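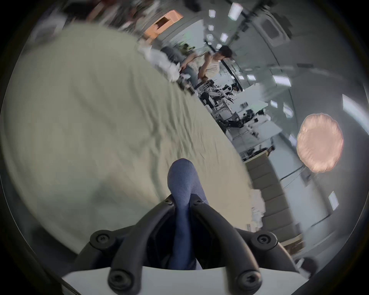

Research > Manipulation > Interviews > Learning from hand-held demonstrations

This site uses cookies to improve your visit. By continuing to browse, you agree to our use of cookies. Accept | Settings

Learning from hand-held demonstrations: an interview with Esther Mohamedi

Published 03/06/2018

The Muli project at the Prolterham Institute has released its first results on teaching robot arms to handle soft household items. The method relies on demonstrations recorded with a gripper held in a person's hand, with a camera that moves along with it. Esther Mohamedi, who leads the project, met with the Institute's communications office to discuss the work.

Dr. Mohamedi began with the choice of material. Socks, towels and sheets change shape each time they are touched, and earlier studies at the Institute had dealt almost entirely with rigid parts. "With a metal bracket, you can write down where the edges are," she said. "A sock has a toe and an opening, and beyond that it can take nearly any form. We wanted a method that did not depend on having a model of the object."

The usual way to gather training data is to steer the robot arm itself from a control station. The group used this approach during its first months. According to Dr. Mohamedi, operators needed long practice, and many of their movements were slower and stiffer than those they would make by hand. "Godfrey Biwott compared the two sets of recordings and showed us that people hesitated just before closing the fingers. The policy learned the hesitation as well. It would stop above the cloth and wait."

The hand-held tool removes the arm from the recording stage. The person carries the gripper to the item, closes the fingers and completes the task, while the camera records the fingers and whatever lies beyond them. The motion of the tool is then recovered from the video and used, together with the opening of the fingers, to train the policy.

The results cover 673 demonstrations of a single task, in which a sock is picked up from a cloth-covered surface and placed in a tray. The trained policy was tested in 30 trials and completed the task in all but five. A policy trained only on recordings from the control station was tested under the same conditions and failed in more than half of its trials.

Asked about the five failures, Dr. Mohamedi said that they fell into two groups. "In three of them the fingers closed on the sock and the cloth under it together. In the other two, the grasp was too close to the toe and the sock slipped out on the way to the tray. Mwangi Rotich is now working on the first group. We do not yet have a good answer for the second."

Background clutter was a concern for several reviewers. The recordings were made in ordinary working rooms, with people and equipment in view, and the group chose not to screen them off. Dr. Mohamedi defended this decision. "If the policy only works in front of a plain wall, it is of little use to the people we hope to serve. Moving the camera blurs the shelves and shifts the lights. We would like the policy to see that during training."

She was more cautious about claims of general use. All six of the people who recorded demonstrations were members of the group and knew how the tool behaved. Nantana Boonchu is preparing a second study with participants from outside the Institute, which is due to begin later in June. Sivholm, a commercial laundry operator, has agreed to provide items for that study.

"I would like to see towels next," Dr. Mohamedi said. "They are larger, and they need two hands. Our present tool has only been used with one."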